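**Astbridge swap shelf - back in March**

Shelf reopens first week of March, same corner as before. Kitchen things only this time please, last round we got 80 paperbacks and no room for the pans. Clean, working, no chips. Six items max per houshold.
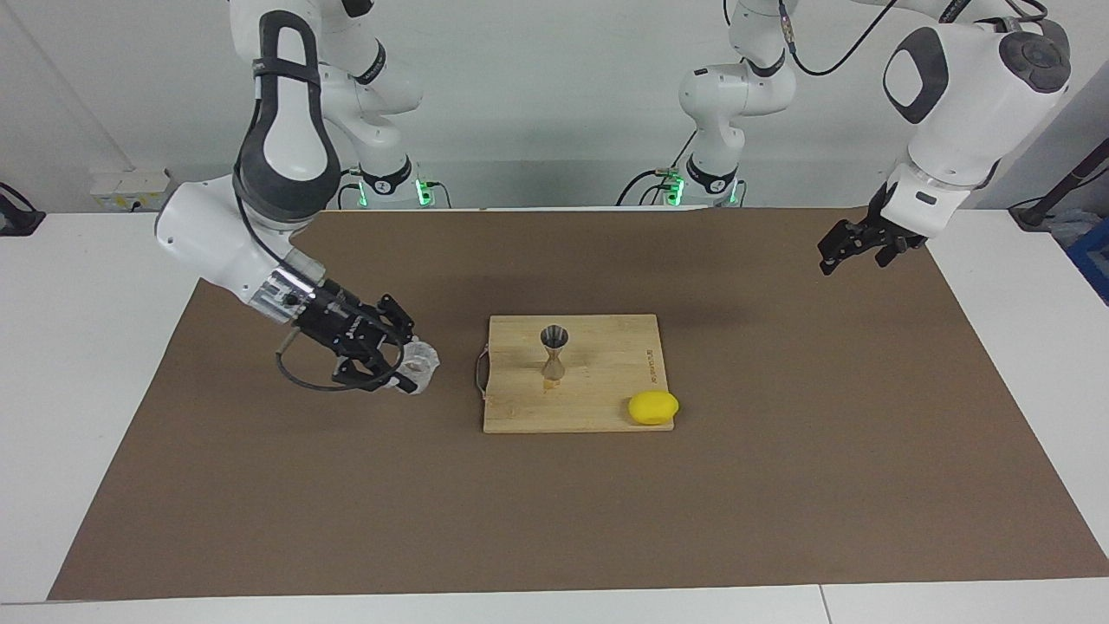 One reader on Kisto Lane wants to know if baking tins count as kitchen things, and says last year hers got turned away at the door. They count. Sorry about that.

Drop off from 9 - bring your own bags, we're out. Leftovers go to Tilahun as usual, boxes need lables.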